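4.3 备料与台面布置

本节说明 Kuvel 控制盒装配前的备料要求。内容包括台垫铺设、元件取出、外观检查和分区摆放。接线步骤见 4.4 节,导轨安装见 4.5 节。

适用范围:带按钮面板的 Kuvel 控制盒。Unance 扩展模块的备料方法相同,但元件清单以随箱附页为准。

注意:备料期间控制盒不得接入电源。已装入旧设备的开关或断路器,须先断开上级电源并验电,再行拆下。

所需物品
台垫(褐色,平铺使用)
蓝色塑料料盘
按钮开关,带接线端子
断路器模块
17 号袋内的小件
标签纸、软布

步骤

1. 清理台面。用干软布擦去金属屑和线头。不得使用溶剂型清洁剂。

2. 铺开台垫。台垫应覆盖主要操作区,四周可露出白色台面。边角如有卷曲,反向轻折后压平;压不平时将卷曲的一边朝向非操作侧。

3. 将料盘放在台垫上,盘底与台垫完全接触。料盘不得跨放在台垫边缘。

4. 打开按钮开关包装,逐只取出,放入料盘。开关之间允许相互接触,但不得叠放。螺纹段不得受力,取放时应握住开关主体。

5. 核对接线端子颜色。端子颜色用于区分回路,对应关系见附录 B。同一盘内可同时出现不同颜色的端子,装配前不得互换。

6. 将断路器模块放在料盘之外。模块可以侧放,但操作部件不得抵住台面或其他元件。

7. 从 17 号袋中取出小件,直接放在台垫上。小件与断路器模块之间留出空隙,避免取料时带落。

8. 对照装箱单核对型号。型号不符的元件放回原包装并贴标签,不得留在台垫上。 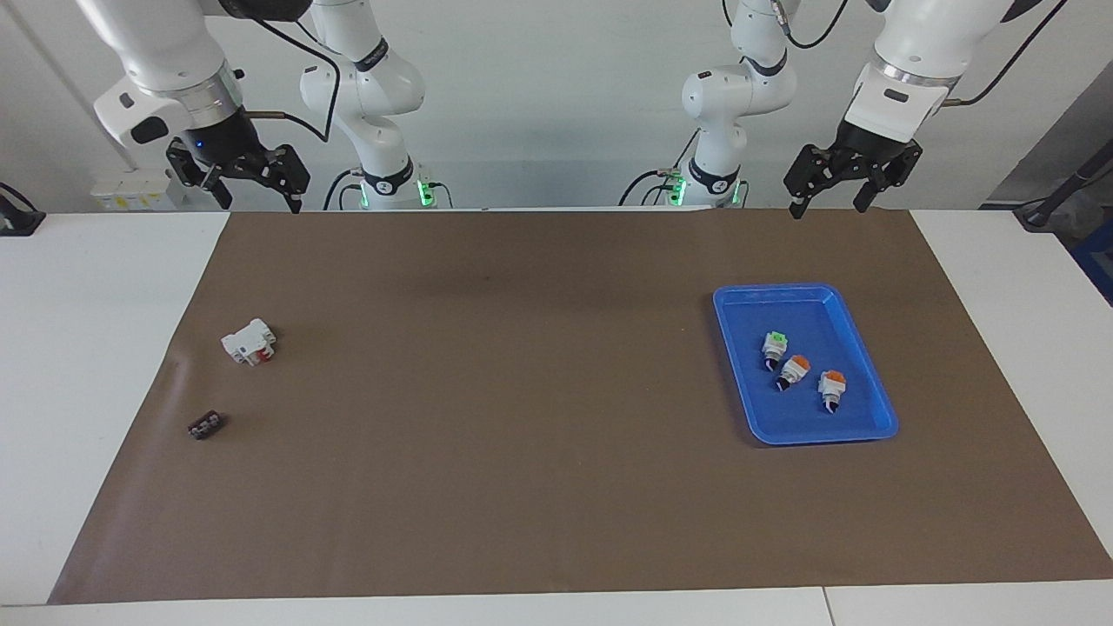
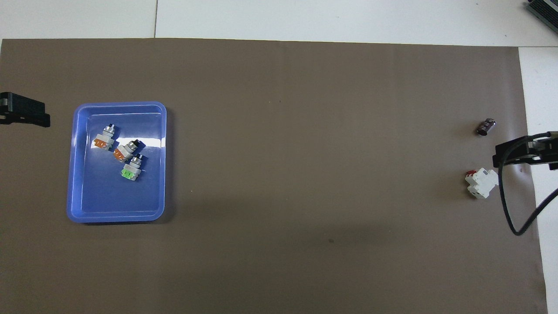
图 4-6、图 4-7 备料台面:褐色台垫,盛放三只按钮开关的蓝色料盘,以及盘外的白色模块和小件

说明:料盘在台垫左侧或右侧均可,由操作位置决定。同一工位换班时应保持相同布置;如需调整,在工位卡上注明。

外观检查

备料完成后,按下列项目检查。

按钮开关:主体无裂纹,螺纹无碰伤,按下后能自行复位。端子应扣紧在开关主体上,用手轻拉不松脱。端子螺钉可以处于松开位置,但不得缺失。

断路器模块:外壳无变形,操作部件能扳到两端位置,中途无卡滞。检查完毕后扳至断开位置。

电解电容(如随箱配备):外皮完整,端部无鼓起,引脚无折断。极性标记应清晰可读。极性无法辨认的电容不得使用。

端子排(如随箱配备):绝缘体无缺口,压线孔内无异物。

料盘:盘内不得有金属屑。带高光泽的盘壁在强光下会反光,影响辨认端子颜色。出现反光时,转动料盘或调整灯具角度,不要用纸张垫盘底。

小心:电解电容可能带有残余电荷。从旧设备拆下的电容应先放电,再放上台垫。

预制导线

4.4 节所用导线应在备料阶段裁好。面板内部短线的裁切长度为 200 mm,剥线长度按端子外壳上的标示执行。剥好的导线另置线盒内,不与开关同盘存放。

旧件的再利用

累计操作达到 2000 次的按钮开关不得重新装入,应整只更换。操作次数取自设备维护记录;没有记录的旧开关按已达到上限处理。更换下来的端子如无变色、无烧蚀,可留作备件。

中断与恢复

备料中断时,将散放小件收入 17 号袋,料盘加盖,台垫可留在原处。恢复工作时从步骤 5 重新开始。不得凭记忆确认端子颜色。

常见问题

现象:开关在料盘内滚动。
处理:将开关主体的平面朝下放置。

现象:小件滚离台垫。
处理:圆柱形元件改放在料盘的空余部分,并与开关隔开。滚落地面的元件须重新做外观检查。

现象:端子扣不紧。
处理:取下端子,检查卡扣是否断裂。卡扣完好时按 2 号卡位重新扣合;卡扣断裂时更换端子。

现象:台垫上有深色污迹。
处理:确认污迹不含金属粉末后可继续使用。含金属粉末的台垫应更换。

备料记录由操作者填写,复核者签字后随控制盒流转。记录表样式见附录 C,编制:Telma Alarcón;校核:Meinrad Wallner。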